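Gindale Toy Library: changes to loans from July

Members are asked to note that the Toy Library will move to a new lending arrangement from the beginning of July. The catalogue now holds 1,299 items, and demand for puzzles, shape sorters and building sets has grown steadily over the past year. The present rules were written when the collection was a good deal smaller.

Each household may borrow up to 10 items at a time, for a period of 20 days. Loans may be renewed once, in person or by telephone, provided that no other family has asked for the item. Large outdoor toys are not affected and will continue to be lent by the weekend.

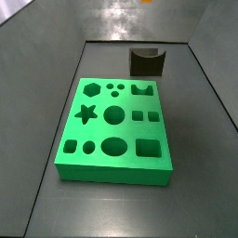

What should a family do if a piece is missing when a toy is returned?

Please tell the desk at the time of return and write the missing part on the slip inside the bag. No charge is made for a single lost piece. Where a set can no longer be used, the library may ask for a contribution towards a new one.

Estela Troncoso, who has charge of the catalogue, has asked that sets with many small parts be returned in the bags in which they were issued. Bags are numbered to match the shelf, and a set placed in the wrong bag may be out of use for several weeks – a particular difficulty during the school holidays.

The library will be closed on Saturday for stocktaking. Items due on that day may be returned at the next session without penalty. Families who wish to join may collect a form from the Giraldo Room during opening hours. Questions about the new arrangement should be addressed to Stellan Kristiansen at the desk.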